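3.2 Surfaces and cookware

Most of the objects in the Clidesau set are handled on a kitchen-style surface, and the choice of that surface affected the annotation more than we expected. We used a white top with a marble pattern. Its gray and beige veins are faint, but annotators sometimes took them for crumbs or hairs, and 114 labels had to be corrected in the second pass.

Cookware was harder. A frying pan with a dark nonstick interior reflects light along its inner wall, and a small dark item lying in it has very little contrast with the floor of the pan. We kept such cases in the set. People do leave black lids, clips and caps in black pans, and a tidying benchmark that avoids them would be too easy. Figure 4 gives one case of a small black object in a dark pan.
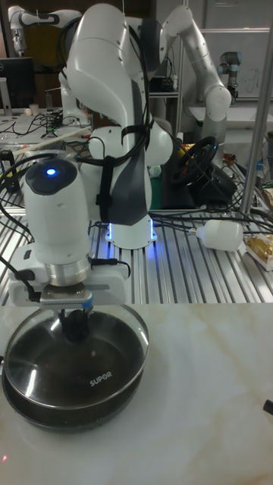 Figure 4. Small black object on the floor of a nonstick frying pan, marble-patterned tabletop.

Of the 3,151 labeled items, 1,220 were inside a container of some kind, counting pans, bowls, trays and boxes. For these we recorded the item and the container separately, along with whether the item touched the container wall. Brand lettering inside a pan was labeled as part of the pan. Specks and food marks were not labeled at all unless they were larger than a grain of rice.

Items away from the main surface were treated as background. Annotators noted them by type only, for instance a bottle lying on its side or a box of chocolates, and did not outline them. The earlier Flokau labels outlined everything in view, and we found that 17 of the categories there were almost never used in a tidying task. We dropped those categories before training.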